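## 7. Clamping the bin

Revised July 31, 2022, after the January bin went for a walk.

1. Set the bin on the boards, sloping sides up. Check that the arm reaches every corner at low speed.
2. Clamp the rim. Two clamps are the club minimum; the Narkus team swears by one, and has the floor dents to show for it.
3. Route the cables with a loose loop at the joint, then tie the bundle.

**Caution:** Keep fingers out of the bin while the arm is live. It can't tell you from a part. 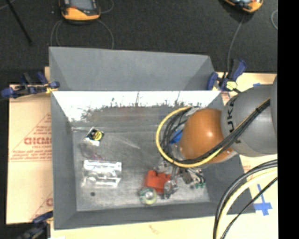
*Photo: Vurnimholm Robotics Club*

4. Load mixed parts and run program 16.

**Note:** Scuffs on the bin floor are fine. Holes are not.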